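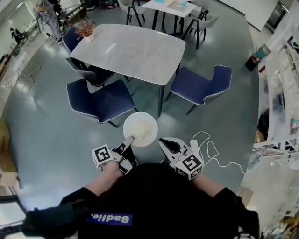 Ambros Nägeli told me last week that a dining table is the most expensive shelf in the house, and that most of us eat on the couch anyway. I wrote it down and I've been arguing with him in my head ever since, so tonight you get my side of it.

(Wait for people to sit. Water. Phone off!)

Okay, start with my table. We bought it when we moved into the place on Ammann Street, 15 years ago this February, and I was so proud of it – and then for months we ate standing up at the counter. Ambros would have loved that. It held mail. It held a sewing machine I never threaded.

Tell the Prurnodgate story here. Keep it short, I always drag this one out. The power went off at dinner time, the only flashlight was on the table, so that's where we all ended up, with cold beans and crackers. My son talked for an hour. He was thirteen, I hadn't heard an hour out of him all year!

Next bit: how we got started for real. One supper a week, at the table, everybody. No rule about phones in the beginning (we tried it, it caused a fight, we dropped it). Soup, mostly. I can't cook much else on a work night.

Ask the room: who ate at a table last night? Wait. Let them look around. Then ask who ate there alone, and say I do it too, with the radio on.

Money part. The table was 800 dollars and I thought I'd lose my mind. I kept a notebook of our suppers the first couple of years and got to 104 before I quit writing them down. You can do the division yourselves, I did it on the bus.

Chairs! Don't skip chairs. If the seat hurts, people leave after ten minutes. We had 6 hard ones from the Vamel outlet and swapped them for padded ones, and dessert got longer – my sister noticed before I did.

Somebody from the Planura group will ask about small apartments. Answer: a card table is fine, a folding one too. My aunt raised four kids around a door laid on two sawhorses.

Read the page from Mom's letter if there's time. If not, go right to questions, and remember the hall wants us out by nine.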